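# Bin picking by hand and by remote: workshop tips

Scribbled between runs, tidied up a bit in July. Mostly for whoever has the arm next.
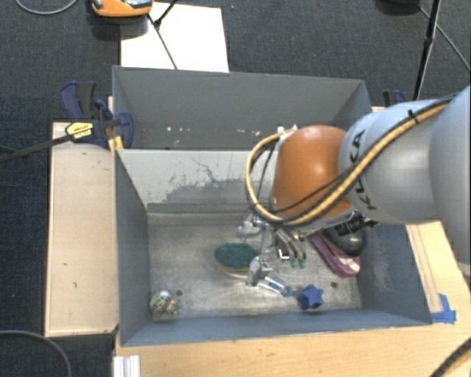 Before you start a session, clear the bench of tools, mugs, phones. Then warm up. Two throwaway picks, don't save them. Your hands are always clumsy on the first ones and the arm will learn clumsy.

## Bins and clamps

- Clamp the bins down. Bar clamps do the job, one each side if you can reach. Snug, not gorilla tight, or the walls bow.
- Give each bin a shove with your palm before every batch. If it shifts, re-clamp and bin the last few runs.
- Clamp handles outside the arm's path. Swing the arm round slowly by remote first and watch the elbow, not just the fingers.
- Blue tape on the wood for marking where things go. Peels off clean if you don't leave it for months.
- Scuffed metal floor throws glare. Move the lamp, don't bother polishing.

## What to put in

Mixed rubbish is best. A brush, something long and thin, something with points, something shiny and round, something shoe shaped. All the same size teaches it nothing.

Don't lay them out nicely. Tip them in from a tub and leave them how they land. If two are touching, good, that's the hard bit and you want plenty of it.

Flat against a wall is nasty. Save those for when you've got your eye in. Nudge the thing away from the wall with the finger first, *then* grip. It'll pick up the nudge as part of the job.

## Leading it by hand

1. Free-drive on, take the weight at the wrist. Not the hoses!! They're not a handle.
2. Come in from above, stop just short of the object, count one, go down.
3. Close on the fat part. Brushes by the body, not the bristles.
4. Lift straight up a bit before you go sideways.
5. Let go low. Dropping from height looks fine until somthing bounces out.

Keep your sleeve out of view of the cameras. Roll it up. Same goes for your head when you lean in.

## By remote

Slower but cleaner, no arms in the way. We use the Farer handset, the Nunex one is fine too but the stick drifts when the battery's low. Charge at lunch.

Sit where you can see into the bin. Standing is better. Small moves, let the arm catch up, small move again. If you're chasing it you're going too fast.

Fluffed a grip? Open, back off, try again and keep the run. It needs to see a recovery. Fluffed it 4 times? Stop, delete, have a tea.

Swap drivers every 6 batches or so. Everyone gets lazy in the wrists and starts taking the same corner.

## Cables

Loop over the joint wants slack in it, but no more than a fist. Check it with the wrist turned fully each way. Cable ties: trim the ends flush, a sharp one will have your knuckles when you're hand leading. Floor cables along the edge of the carpet, taped.

## Saving

Name the run as soon as it ends. Kongkaew folder for hand led, Iltton for remote, don't mix them. We had 1385 runs in one heap at one point and sorting that was a whole wet afternoon.

Write the duds down aswell. Time and one word is enough: "slipped", "wall", "sleeve".

Last one out parks the arm up high, fingers open, handset back on charge.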